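Progress report, second period
Varnent household packaging recovery study
Submitted 24 April 2025 to the Clirkon program office
Prepared by Hala Slaoui

1. Status

Collection in the Dreranano district is on schedule. Kerbside sampling in the northern blocks closed early in the period, and the southern blocks follow in July. Almost 2000 household returns have been logged. Contamination by food residue remains the main cause of rejected material.

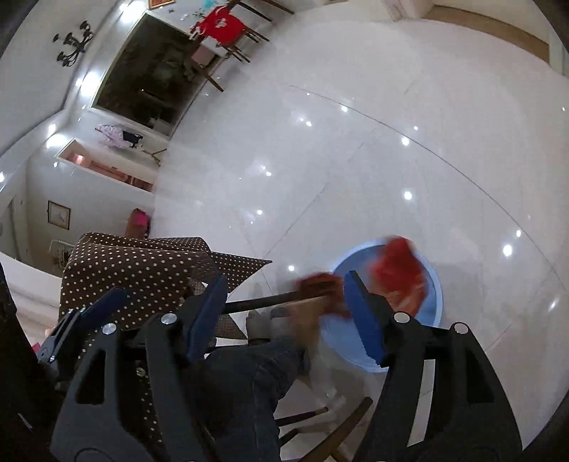 2. Sorting protocol

The protocol was revised once. Paper with a plastic lining is now recorded under composites; it was previously split between paper and film, which inflated both. Returns logged under the old rule are being recoded by Ülle Vasiliauskas. Recoding does not affect total mass, only the share per stream.

Film is weighed after shaking out. Items under 3 grams are pooled by household.
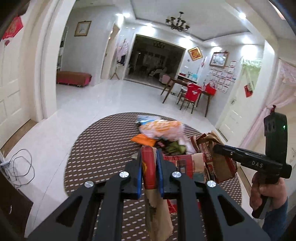 The moisture correction is unchanged from the first period. A check on 20 pooled paper samples gave results within the tolerance set in the work plan.

3. Deviations

Delivery of the second bench scale from Mitsotakis-Vlachou slipped. Weighing continued on one scale with a longer shift. No extra cost is claimed.

4. Budget

Spending is below plan by 1000 euros, all under transport. We request that this be carried forward to the southern blocks.

5. Next period

Complete recoding. Issue the revised household leaflet. Submit the draft stream tables for comment.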